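Home energy & batteries › Storage › Off-peak charging

## Is my home battery losing capacity or is the app making it up?

Asked by **wubit_alemneh** in January

I have a Covon wall battery in the garage in Jorthorpe, lithium iron phosphate, fitted by Nigatu. It charges overnight on the cheap rate and runs the house until teatime. Or it did. Since the cold set in, the app says 100% at breakfast and then falls off a cliff somewhere in the middle of the afternoon, from 64% to 14% in the time it takes to boil a kettle and regret it.

The health screen still says "Excellent", which is also what it said when the thing was switched off.
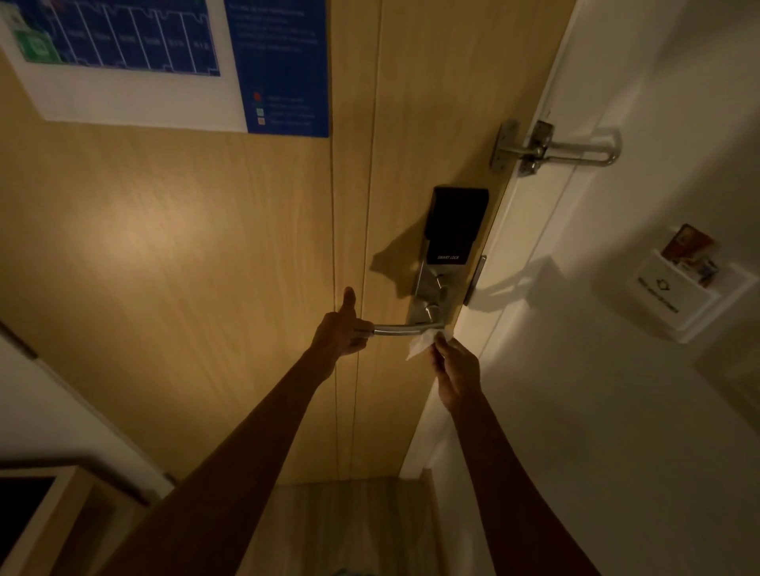 I rang the installer and was told that batteries "don't like winter". Neither do I, but I still hold the same amount. The cycle counter says 3527, and I can't see how, as it has been charging once a night for nearly 4 years.

So is it worn out, is it the cold, or is the percentage a work of fiction? I'd like to know before I start a warranty claim, as the form is longer than my mortgage application.

**Tags:** lfp, state-of-charge, winter, warranty

## Answers

### kathleen_kavanagh (accepted)

Mostly the percentage, I'd say, with a bit of cold on top.

Iron phosphate cells have a very flat voltage curve. Between nearly full and nearly empty the voltage hardly moves, so the electronics can't read the charge from it and have to tot up the current going in and out instead. Small errors pile up. Then the voltage finally drops near the bottom, the system realises it has been talking nonsense, and you get your cliff.

The cold does its share. Internal resistance goes up, so the voltage sags sooner under a big load such as a kettle. Many systems also cut the charging current right back when the cells are near freezing, and a cheap-rate window may then be too short to fill it. A bad estimate will still tell you 100%.

Try this before the form:

1. Check the maximum charge setting. If someone has capped it below 100% to be kind to the cells, take the cap off for now. The estimate usually resets at the top, and with a cap on it may never get there.
2. Let it charge fully and leave it there for a few hours so the cells can balance.

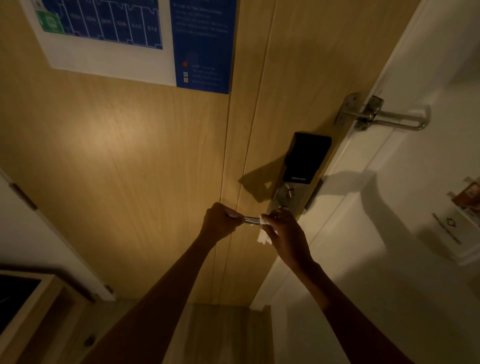 3. Run it down to its reserve on ordinary household loads. No oven, no tumble dryer. Write down the kWh discharged from the inverter's own meter, not the app.
4. Compare that with the usable capacity on the data sheet, then with whatever the warranty promises for its age. Do it on a mild day or you'll be testing the garage.

As for the cycle count, one a night can't get you there. Some firmware counts every partial top-up as a cycle. Ask the maker how theirs counts, and get it in writing, because warranties often have a cycle limit as well as a number of years.

### wunine

same thing with mine. turned it off and on again and it was fine for a bit. then it wasnt

### stringer_dave

Should have bought lead acid. You know where you are with lead acid.

> **kathleen_kavanagh:** Usually in the garage, topping it up with distilled water.

> **wubit_alemneh:** There was a cap on it, set to 90%, and I have no memory of doing that. It's off now. Full charge tonight and I'll do the run-down when it warms up a bit. The maker's reply about cycles so far is a ticket number.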